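Wednesday, shop notebook – van 2, drive-by-wire retrofit

In at 7:40. Rafsan already had the front bumper off, radar bracket out on the bench. The bracket from Szewczyk came back with the slots milled the right way this time, so that argument is over. Fits. Two of the four bolts need a longer shank, I put them on the order sheet.

Steering first. Yesterday's problem was the dead spot around center, wheel commands under a degree or so just vanish. Thought it was the Stelletti column motor. Swapped in the spare, same thing. Swapped back. Then Rafsan put a dial on the intermediate shaft and there's play in the lower joint, you can feel it by hand if somebody holds the wheel. So all of Monday's tuning was tuning around a worn u-joint. Gains from that day are garbage, do not copy them into the config for van 3. I renamed the file with OLD in front.

New joint is a stock part, dealer has one. Dariusz picking it up on his way in.

Brakes. Ran 100 pedal applications on the stand, light to medium, logging commanded vs. measured pressure. 96 inside the band, four outside. All four late in the run and all four slow on release, none slow on apply. Pulled the cover, return spring was rubbing on the harness clip. Moved the clip to the other side of the bracket and zip tied it. Need to rerun the full set before anybody signs anything. Also need a proper clip there, zip tie is not the fix.

Note for Marcela: the stand log still writes its timestamps an hour off. Doesnt matter for us but it will confuse Plendano when they get the files.

Plendano call at 11. Krystyna and Tihomir on our side, two of theirs. Short version:
They still want the supply agreement and the data agreement to be one contract. We still want two. Krystyna says ours is better for us because if the data part stalls we can keep shipping kits. They didn't say no. They asked again who owns the drive logs from their test lot, and Tihomir said he'd put it in writing by Friday's – no, he said next week. Check with him.
They want 6 vans by the end of August. We have one that drives and one that's in pieces. I said so, maybe too plainly.
Prisley is apparently talking to them as well, for the sensor roof only. Not a surprise. Their roof is taller than ours and won't clear a parking garage but it looks finished, and ours has tape on it.

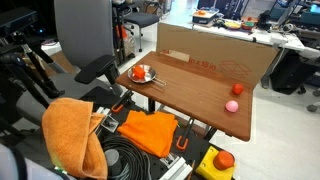 After the call went back to the wiring. The new fuse block for the compute box is mounted behind the driver seat, left side. Ran the heavy cable under the sill trim. Grommet where it goes through the bulkhead is one size too small, Rafsan forced it, I made him take it out agian. Bigger one in the drawer under the vise.

Voltage at the box with everything on: fine at idle, sags when the steering motor goes to full lock. Not enough to reset the computer but enough that the radar throws a warning. Options – separate feed for the radar, or a bigger ground strap. Try the strap first, it's ten minutes.

2:30, Dariusz back with the joint. Also with a speeding ticket, which he wants to expense. No.

Joint in by 4. Play is gone. Reran the small-angle sweep, left and right, and the dead spot is much narrower, what's left looks like plain friction in the rack. Set gains back to the defaults and left them there. Somebody fresh should do the tuning, not me at the end of the day.

Checked the takeover switch too. Grab the wheel, computer lets go, light goes amber. Worked every time from the driver side. From the passenger side the kill button sticks a little when you press it off center. Replace the button. Van doesn't leave the building until that's done, I wrote it on the windshield in marker.

Open:
– rerun the brake set, full count, clip in new position
– longer bolts for radar bracket
– ground strap, then look at the sag again
– kill button, passenger side
– check lower joint on van 3 before anything else goes on it
– Marcela, timestamps
– Tihomir, ownership letter to Plendano, get a date out of him

Torque wrench is due for calibration, sticker ran out. Used the other one today for the column bolts. Lights off 6:15, charger left on for van 2.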